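Grustumo to Mendia nonstop from January?

gatelouse
The airport's press office says a carrier is "in advanced discussions" to fly here twice a week. Those discussions were also advanced when I still had knees. Has anyone seen a fare?

Snædís Thygesen
Fares from $27 one way, according to the local paper. Bags extra, seat extra, dignity on request.

tarmac_ted
I'd take it. Right now I drive 2 hours to Cerkach and pay more than that to park.

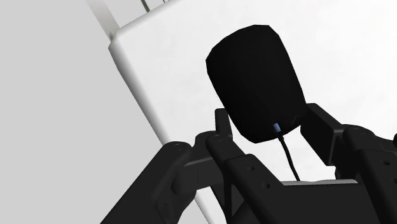 Jocelyn Espiritu disagrees with all of you, especially Ted. The last airline got a fat subsidy, flew half empty and was gone in 5 months. Why would Van den Broek do any better with the same runway and the same sad coffee stand?

tarmac_ted
Different plane, Jocelyn. They used to send a big jet for a bus load of people. Van den Broek flies turboprops.

Jocelyn Espiritu
Great, so we'll lose money more slowly, and with propellers.

gatelouse
The terminal holds 400 people. I have been in there with a pigeon and a man asleep. I'm for anything that gives the pigeon company.

Snædís Thygesen
Booking page still doesn't list us, by the way. I typed in Grustumo and it offered me a rental car.

tarmac_ted
Give it a week. I'm keeping my parking pass until then.

14 comments · 3 shares
Last updated 2025-11-26
Contact the moderators | Back to top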